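Packing water for the Zernville track

Dec 22, 2024

We did the Zernville rail trail in August and I have finally sorted out my notes on water. My mate Pei-shan Yang planned the route. I planned the food and drink, and got it partly wrong.

The tank at Kakero siding was locked, so we had only what we'd carried from the car park. I allowed 2000 mL each for the day.

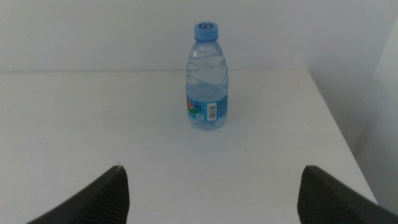 The stretch from Kakero to the Zurcombe cutting has no shade at all, even in winter. We stopped twice before lunch and I drank 600 mL by the time we reached the old signal hut. Pei-shan drinks less than I do and carried some of mine in the afternoon. 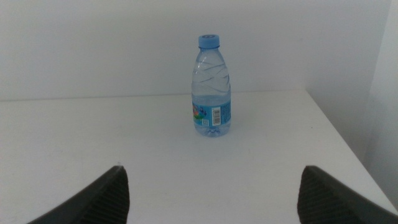

Is it worth taking a filter? Only if there has been rain in the past week, as the creek at Zurcombe is a row of muddy puddles otherwise.

I'd also split the load next time. One big bottle in the bottom of the pack is awkward to get at, and I kept putting off a drink to avoid unpacking my jumper and lunch. 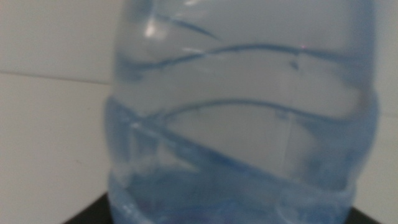

Getting there

Take the Zhong Road turnoff and park on the gravel past the grid. The last kilometre is corrugated but fine in a small car. There's a drop toilet and no tap.

I now keep the day-trip things together at home so I can pack the night before.

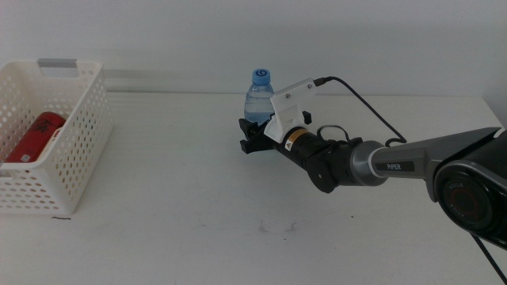

Bottle and basket on the white table.

We're going back for the northern section once the fire restrictions ease. Pei-shan has the map.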